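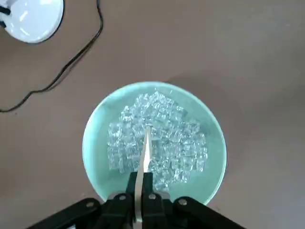 Stisitz Adds Second Assembly Line for Havance Electric Van

12 June 2018

Shares 17 | Comments 4

Stisitz said today it will add a second assembly line at its Tremden plant, where it builds the Havance electric delivery van. Construction started in April and the line is scheduled to open next spring.

The new line will create 525 jobs at the plant, most of them in body assembly and battery pack installation. Hiring will begin this fall. Workers already at Tremden can apply for transfers before the positions are posted to the public.

"Our orders are ahead of what one line can build," said Graciela Godoy, vice president of manufacturing at Stisitz. "Fleet customers have been waiting longer than we want them to, and the second line lets us shorten that wait."

Both lines will share the existing paint shop, which is getting a new drying oven and extra conveyor space. The paint shop will close for 30 days while the oven is installed. Stisitz will build up a stock of painted bodies before the shutdown so that van deliveries can continue.

Battery packs will still come from Opoku, under a supply agreement the two companies renewed this year. Opoku will move its packing operation to a building next to the plant.

"Trucking packs across the state adds cost and a day of travel," said Rok Radonjić, head of supply at Stisitz. "Having them next door takes care of both."

The Havance is sold in two wheelbases. Stisitz plans to build the shorter version on the new line first and add the longer one once production is steady. Prices for current orders will not change.

Media contact: Dede Atinga, Stisitz Communications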